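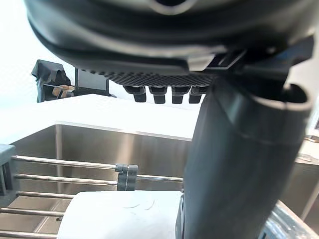
Bogdan Grabowska
Motion and perception software, Skuletti kitchen cell

Ticket: Grasp target slides along the paper towel roll on final approach
Component: Pirkora planner, wrist perception node
Status: Workaround in place, proper fix in review
Last updated: December, by Bogdan Grabowska

Hello all, and thank you for being patient with this one. I know the people on the Borkowska integration have been waiting for something better than "restart it and try again", so I have gone back through my notes and written them up in the order I did things, wrong turns included. Sorry for the length!

What we see

The task is to pick the white paper towel roll off the dish rack in the sink. From the far pose everything looks fine. The wrist camera finds the roll, fits a cylinder to it, and Pirkora plans a nice sensible approach. Then, as the hand gets close, the center of the fitted cylinder starts to creep to the left, the planner follows it like a good dog, and the fingers come down well off the middle of the roll. On a bad run the target creeps, jumps back and creeps again, and the arm does a little shimmy over the sink until the watchdog stops it.

No error is raised for any of this. The node reports a good fit the whole way down, and that is really the part that bothered me most.

First guess: exposure

I started with the light, and I still think it was a fair place to start. The countertop behind the sink is very bright, the wall past it is washed out almost to pure white, and the roll is white too. Add the thin bright streaks off the rack rods and you have a good recipe for an unhappy segmenter. I took auto exposure off and fixed it at 3,000 microseconds, and the edge of the counter did get cleaner. The creep stayed exactly as it was. I have left the fixed exposure in anyway, as it does the mask edges good, but please don't close anything on account of it.

Second guess: the rack

The roll lies across the lower rods, and I wondered if the fitter was picking up a rod and stretching the cylinder along it. The rods run left to right and so does the roll, so a bit of leakage would pull the fit in just the direction we were seeing. (I was very pleased with this theory and told several people over lunch.) I masked the rods out by hand on a recording and ran the fitter again. Same creep. The rods do leak into the mask a little near the bottom, and I'll open a separate ticket for that.

What was really going on

On Wednesday I sat down with the long recording, all 1,903 frames of it, and plotted the left and right limits of the roll mask against the height of the hand. The left limit behaves itself. The right limit marches steadily left as we come down, and it lines up with the edge of our own finger.

If you look at the wrist view you can see how it happens. The finger comes down the right side of the picture and takes up much of that half, and the right end of the roll goes behind it. The segmenter quite correctly labels only the roll it can see. The fitter then takes that visible stretch, treats both limits as true ends, and puts the center in the middle of what is left. The closer we get, the more the finger hides, and off we go to the left.

We do have code for this. The fitter is supposed to ask the hand mask whether a limit touches the robot's own body, and if it does, to mark that end as hidden and keep the length from the earlier fit. So why didn't it? I checked which hand mask was loaded, and it was the one Climus exported for the old fingers. Those were slimmer, and the old outline stops short of the edge of the finger we have now. The limit of the roll never touches the mask, the end never gets marked as hidden, and the fallback never runs.

The shimmy has the same root. When the mask edge wobbles, a limit will now and then brush the old outline, the end is marked hidden for a moment, the remembered length comes back and the center jumps. Next update it is gone again.

Workaround for now

Please do these in order.

1. Stop the wrist perception node. Leave Pirkora running.
2. Open Climus and export a fresh hand mask with the gripper at the opening you use for the approach. Check the overlay with your own eyes. It should cover the housing, the pad and pegs under it, and the finger out to its full width, collar included.
3. Point the node's hand_mask entry at the new file. Delete the cached copy too, or it will happily load the old one and say nothing.
4. Set occluded_end_hold to 2. That keeps an end marked as hidden for that many seconds after the last contact, and it takes the jump out of the center.
5. Start the node, move to the far pose and let the first fit settle before you send the approach. The remembered length comes from this fit, so a poor one here will follow you all the way down.

If the center still drifts after that, attach the node log and the mask file to this ticket and I will take a look. A screenshot of the overlay helps me more than a description, if you have time to grab one.

Proper fix

There are 2 changes in review. One makes the node compare the gripper model named in the mask file with the one in the robot description, and refuse to start if they differ. It will be annoying the first time you meet it, and I apologize in advance! The other stops reporting a hidden end as a good fit. Pirkora will receive a separate confidence for each end and will hold its last target along the roll's axis while an end is out of sight, still correcting height and sideways position as usual.

Still open

Our mask is exported at one finger opening, so a very different opening will bring some of the trouble back. I would like to render the mask live from the joint state, but the timing on the wrist computer is tight and I haven't measured it yet.

I also want to rerun the exposure comparison with the new mask loaded. I did those tests with the bad one, and it may be that I was unfair to one of the settings.

Leaving this ticket open until the review is merged and the Borkowska cell has run with it.

Contact the Skuletti support desk | Copyright Skuletti, all rights reserved | Back to top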